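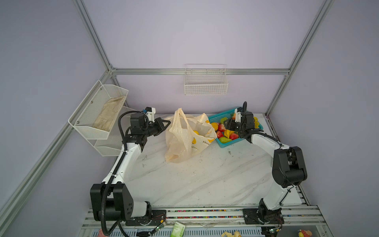
Bagging the fruit. One gripper by the shopping bag, the other over the teal basket.

Can It Do My Chores Yet? A Gallery

Reading time: 2 min

Search this site... Type and press enter

I've been bugging my friend Titilayo Eze for ages to let me write up the chore tests at Rurnesthorpe, and in October she finally said yes - so I spent an afternoon hanging over everybody's shoulders and asking when one of these things is coming to live at my house. (Not soon! But I'm getting ahead of myself.)

The job that day was groceries. Fruit goes from the basket into a bag, which I do every week while looking for my car keys. The pair of arms is called Jumby. I don't know who picked the name and I love it.

What I'd point to up top is the bag. Everyone asks me about the fruit, but a thin crumpled plastic bag changes shape whenever you touch it. This one says かわいい near the right side, Japanese for "cute," and Titilayo's brother Tobiloba says it's the cutest thing that has ever ruined his afternoon.

There's a bit of round yellow-orange fruit inside it. The basket is still full, with an apple-looking red one up front next to the bananas. It's toy-like fruit, so please don't write in about bruising. I did ask about real peaches and got a long silence.

And look at the left gripper, just short of the side of the bag. At home I'd have a hand right there too, holding the thing steady while the other hand loads. I never once thought of that as a skill until I saw it set up as a job for two arms.

So, can machines do it yet? Abimbola Ibrahim, who keeps the log, told me they've run 585 tries at bagging and want 2000 before she'll give me a straight answer. Her crooked answer was "some days." Folding is next on the list, and she's dreading towels more than shirts.

I'd still take one for unloading the dishwasher. Mugs only, to begin with - my good plates can wait.

Questions or chore requests: use the contact form, attn. Mwanahawa Mwaipopo
Copyright Stullent. All rights reserved. Back to top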